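Home | Reviews | Equipment | Open days | Contact

Review: the Jiniseck two-arm tabletop station, seen at the Purmont open day

The Purmont centre opened its demonstration rooms to visiting institutions on a Thursday in May. Our purpose in attending was to assess the Jiniseck station, which is offered to colleges and small laboratories that wish to teach robot handling with ordinary household objects. The station is supplied through Hourani and was shown in working order for the whole of the afternoon session. Visitors were admitted in groups of 8, and each group was given 40 minutes at the table.

The station is arranged for sorting and tidying work on a plain white table. Baskets and a pale green tray serve as the places from which things are taken and to which they are moved. The objects are of the kind found in any kitchen or office, and differ usefully in shape. A slim metallic cylinder calls for a different approach from a cup, and a small, rounded red item is different again.

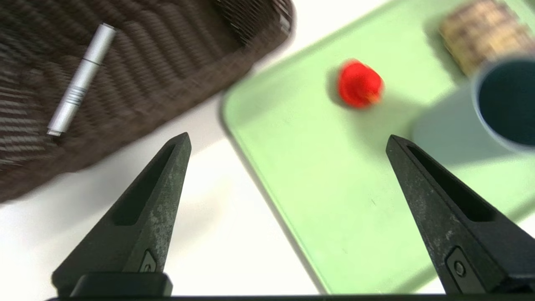

The two-fingered gripper is the part on which most teaching time will be spent, and we examined it with some care. The fingers are plain in form and their fixings are easy to reach. They are finished in a matt black that shows scuffs and dust readily. Institutions that intend to display the equipment to the public may wish to clean it between sessions – the supplier recommends a dry cloth only. Replacement fingers are sold in pairs.

Operation was explained clearly. The demonstrator guided the arm through a task at low speed, and members of our group were then invited to try the same controls. Most found the opening and closing of the fingers simple to manage, while turning the wrist took longer to learn. The printed guide runs to 101 pages and is well indexed, although the chapter on cable routing would benefit from larger diagrams. 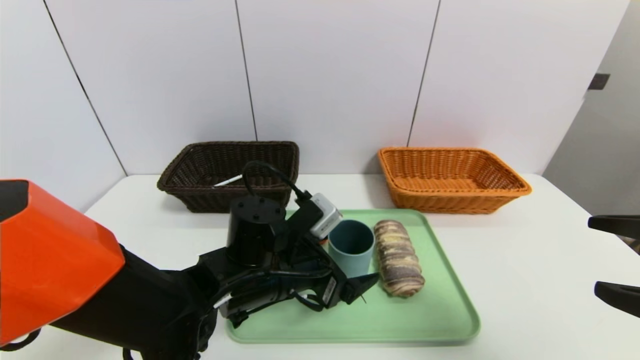

The station during the demonstration, with the cup and rolled cake on the tray.

The price quoted to us was £2,678 for each term of hire, including delivery and one day of training. Purchase terms are available on request from the Cloltden office. We consider the hire charge acceptable for a department that would use the station every week, but high for occasional use.

Two reservations should be recorded. The room was noisy when several groups were present, and spoken instructions were at times difficult to follow. The booking form also asks for a final list of names well before most departments could supply one.

The station is recommended for second-year practical teaching, subject to a trial on our own premises. Applications for the autumn demonstrations should be sent to Purmont in writing.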